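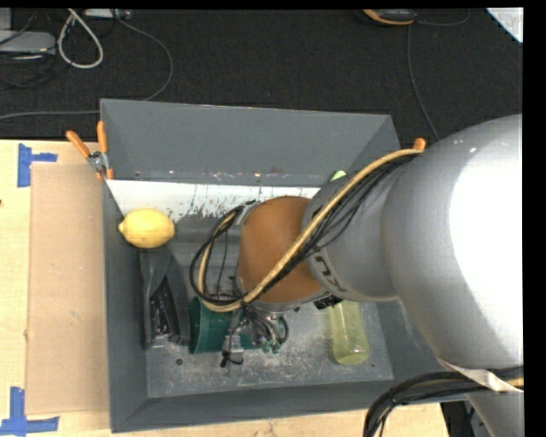

Bin picking

Bin picking is the job of taking one object out of a container that holds several, and then doing it again until the container is empty. In robotics it is treated as a field of study. In kitchens, warehouses and repair shops it is treated as something you do while thinking about lunch.

The task is a common yardstick for how near machines are to doing everyday chores, because so many chores turn out to have a bin in them somewhere. Emptying a dishwasher is bin picking with breakable objects. Sorting laundry is bin picking with objects that refuse to have a shape. Putting away groceries is bin picking followed by a great deal of opinion about shelves.

Overview

A picking machine usually has an arm, a gripper and at least one camera. The software must find an object, choose a place to hold it, move the gripper there without hitting the walls, close it, lift, and notice whether anything came along. The last step was left out of a surprising number of early systems, which would carry nothing across the room with great care and set it down gently.

Factories have done a version of this work for a long time. The factory version is helped by the fact that every part in the bin is the same part. A machine that picks bolts needs to know a lot about one bolt. A machine that picks household goods may meet a lemon, a cup lying on its side and a see-through bottle in the same container, and is expected to have a view on all of them.

Difficulties

Shiny and clear objects. Depth cameras commonly work by looking at how light comes back from a surface. Clear plastic lets much of it through, and glossy black plastic sends it somewhere else. To such a camera a tumbler may be a smudge, or a hole in the floor. People have the same trouble with patio doors, but less often.

Walls and corners. An object in the middle of a bin can be approached from any side. An object against the wall can be approached from fewer, and an object in the corner from fewer still. Objects that are bumped tend to travel toward the corner. Sloping walls help a little, as things slide back down.

Round things. A lemon is a forgiving object in most ways. It doesn't break, it is easy to see, and it costs little. It also rolls when touched slightly off center, so that the machine's plan describes a lemon that used to be there.

Things on top of other things. The easiest object to pick is the one on top. Finding out which one that is takes a human child a glance and has filled several shelves of conference papers.

Cables. The arm has to bring its own power, signals and sometimes air to the end of its wrist. The hoses and wires must have enough slack to let the wrist turn and not so much that they end up in the bin with the groceries. The usual answer, in laboratories of every size, is cable ties. It is rarely mentioned in the papers.

Test practice

Most laboratories build their own test bin and fill it with whatever is within reach of the kitchen, along with a few objects bought to be annoying. The bin is often clamped to the table, as an arm that misjudges the floor by a small amount can push the whole container into its neighbor. Tape on the tabletop is widely used to mark where things go, so that a test on one morning can be compared with a test on the next.

Results depend heavily on who fills the bin. The engineer Shewit Tesfamariam, who ran picking trials at the small firm Groen, noted that the people who wrote the software tended to lay objects out neatly, with a polite gap between them, while people from the accounts office simply tipped the bag in. The machine cleared nine objects in a row from a bin of the first kind. From the second it managed two before closing firmly on the bin. The firm adopted the accounts office method for all later tests, and its published scores went down.

Scoring is itself disputed. Some groups count a pick as good if the object leaves the bin. Others require that it reach the place it was meant to go. A stricter group wants it to arrive undamaged, which is hard on anyone whose test set includes eggs.

Grippers

Two-finger grippers are the most common, being simple and easy to mend. Suction works well on boxes and smooth packages and poorly on anything with holes, fur or folds. Hands with many fingers look best in photographs. Many working systems combine types, and the part at the end of the arm can become a crowded piece of equipment that is larger than what it is picking up. This matters in small bins, where the gripper may hide the object from the camera at the very moment of interest.

Commercial use

Warehouses were the first large customers, since they have many bins and can fence the machine off. Stallitz sold a picking cell for spare parts that could be left running through the night, provided a person came by at four in the morning to free whatever had jammed. The company described the cell as unattended.

Prakell aimed at the home with a counter-mounted arm named Clundix, meant to clear a drying rack. Reviewers agreed that it was careful with cups. They also agreed that it was slow, that it took up the counter space where the drying rack had been, and that it regarded a wet spoon as an unsolved problem. It was withdrawn in August, after two versions.

Current state

Whether machines can do this chore yet depends on how the question is put. With known objects, good light and a fixed bin, they do it well and don't get bored. With mixed goods in a heap they do it most of the time, which is enough for a warehouse that keeps a person nearby and not enough for a household, where the person nearby was hoping to be elsewhere.

Speed has improved more than judgment. Recent systems trained on large numbers of recorded grasps will try sensible things with objects they have never met, and will try again when the first attempt slips. Clear plastic is better handled than it was. Corners remain corners.

See also

Depth camera
Dishwasher, unloading of
Gripper
Lemon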